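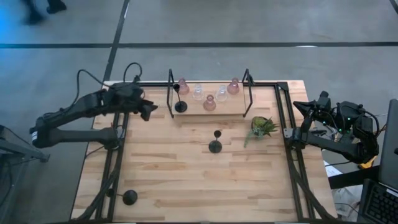 4.2 Setting Up and Living With the Varari Kit

We had promised ourselves that this part of the review would be written by the people who put the kit together, and so it is. The Varari arrived from Dendska in two crates, with the frame in lengths, the arms already built, and a folder of printed instructions that Sowmya Lobo has since covered in pencil notes (we have shared these with the company, who were very gracious about them). Putting up the frame and bolting on both arms took the two of us most of an afternoon. A good part of that went into squaring the rails, and we would urge any group that buys the kit to take the same trouble, as a frame that is even a little out of true will come back to bother you when you calibrate.

Figure 3 shows the kit at work on the shelf-dressing task, with one arm on each side rail and the display shelf at the far side of the tabletop. We chose this task with some care and, we admit, some affection. Most of the kits we read about before starting this study had been tried on blocks, cups and folded cloths, all of them useful, but we wanted something closer to what our partner shop, Marar, asks of its own staff every morning: put the pretty things back where they look nice. Small glass vases and bottles, slim candle holders and a potted succulent seemed to us a fair stand-in. They also bring together several kinds of trouble that a buyer of such a kit would want to know about, and we take these up one at a time below.

Glass. The two-finger grippers that come with the kit are kinder to glass than we had feared. The default closing force is too high for narrow necks, and we turned it down on the first day after a worrying squeak. The setting is easy to find in the software once you know that it sits under "tool" and not under "motion". The clear bottles were harder for our trained policy to find than the pink-tinted ones, which will surprise very few readers. We did not change the room lighting to help it, as a shop would not do so either.

Candle holders. With a wide base, a thin stem and a little cup on top, a candle holder looks like an easy thing to pick up, and by the stem it is. Setting it down level is another matter. An arm that lets go a moment too early leaves the base to settle by itself, and it may not settle where anyone wanted it. A holder that has fallen over is worse still, because the round base keeps the stem at an angle the grippers do not like. Joyce Waweru, who did the larger share of the driving by hand, came to prefer lifting a fallen holder with one arm and steadying the base with the other, and we believe this is the best argument in the whole study for paying for the second arm.

The plant. We had thought of leaving it out. In the end we were glad of it, for the leaves spread well past the rim of the pot and gave the arms something that could be touched without harm but had to be planned around all the same. The arms did brush it now and then, and we did not count this as a failure unless the pot itself was moved.

Over the whole study we recorded 140 demonstrations on this task. The recording software supplied by Dendska stored all but 13 of them without any fault, and the lost ones all came from a single morning when the laptop's disk was nearly full. A warning on the screen would have spared us the loss, and we have asked for one. Between sessions we allowed the motors 15 minutes of rest, as the instructions advise.

A word on cables, which we did not expect to be writing. They run outside the arms and hang in loops over the joints, and for the first week we tied them down too tightly. Laiba Tanoli noticed that one arm was stopping short on long reaches toward the middle of the table, and the tie turned out to be the cause. The loops need more slack than a tidy person would like to give them. The instructions give this half a sentence; we would gladly see it given a page and a drawing.

Support by email was quick and friendly through July and rather slower afterward. Our last open question, on replacing the finger pads, was answered on Sun 11 September, with a spare set following in the mail.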